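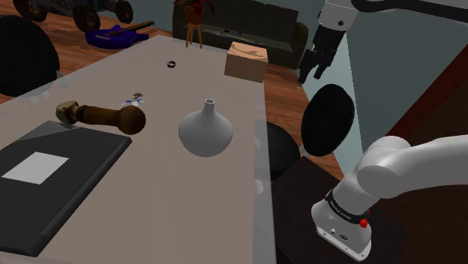
The simulated living room, table laid out for a session. The vase is the one I kept knocking.

I've spent most of my evenings since January teaching a robot arm to move things on a table, without a robot arm in the house. The whole setup is a simulation. I sit at my desk with a small hand controller, the arm on the screen follows it, and everything I do gets saved so a model can be trained on it later. I said I'd write up how it's going, so these are my notes.

The project is called Cuvo. It's a hobby project that got a bit out of hand. The scene files come from a pack called Grusby, which has a few furnished rooms and a big folder of household objects to scatter about. The recording side is a program called Stindirska. It's free, it's ugly, and it hasn't crashed on me yet.

The first week was mostly spent learning to drive. I thought it would feel like a video game and it didn't. My hand moves, the gripper moves, but there's a short lag, and the screen gives you poor depth. I would line the fingers up with the mallet handle, close them, and find I was well above it. Shadows helped more than anything. Once I turned them up in the settings I could watch the shadow of the gripper and the shadow of the object come together, and I stopped grabbing at air so often.

The tasks themselves are dull to read out. Put the mallet in the box. Move the vase to the near end. Pick up the ring and set it on the laptop lid. I do each one over and over, with the objects shuffled between runs and the arm starting from a slightly different pose. My target is 3000 recordings. As I write this I have 1684, and I've been through them once to throw out the bad ones, so that's a number I trust.

The ring is the worst. It's thin and it lies flat, and the fingertips have to come down almost to the tabletop without pressing into it. If they press, the physics gets upset and the ring shoots off onto the floor. I've settled on coming in at a slant with one finger inside the hole. It looks odd but it works most of the time.

The vase is a different sort of problem. The body is too wide for the gripper, so you have to take it by the neck, and then all the weight is below you and it swings. I used to lift it straight up and move off at once. Now I lift, wait a moment, then move. I mention this because the model picked it up. The first version I trained had the same hurry I had, and tipped the vase in the same way. After I added 80 slow recordings it started to pause too.

That was the main lesson for me. Whatever habits you have, the robot gets them. I have a tic where I open the gripper fully, half close it, then open it again before I reach for something. I had no idea I did it until I watched the trained arm do it on its own, every single time. I've been trying to stop. I'm not sure if I should delete the early recordings or just outnumber them with cleaner ones. For now I'm outnumbering them.

A few practical things for anyone starting out. Keep sessions short. After forty minutes my wrist is sore and my grasps get sloppy, and those are the runs I end up deleting. Write the task name down before you hit record, not after. Save the failed runs in their own folder in case you want them later, particularly the ones where you dropped something and recovered. And choose one camera view and stick with it for the whole task. I changed mine partway through the box task and had to redo the lot.

I did try hand guiding as well, at a local workshop run by Tsao, where they have a real arm you can hold by the wrist and push through the motion. It was far easier. You feel the contact and you don't think about depth at all. The drawback is that your own arms and head are in the camera's way, so you have to play the motion back afterwards and record it a second time. If I had the money and the bench space I'd still go that way for anything fiddly.

Next up is a two-step task, clearing the mallet out of the way and then moving the vase. My 2 attempts at training on it so far have both stalled between the steps, with the arm hovering over the table as if it has forgotten what it came for. I think I need more recordings of the bit in the middle, so that's what I'm doing this month. I'll post the settings file once I've tidied up the comments in it.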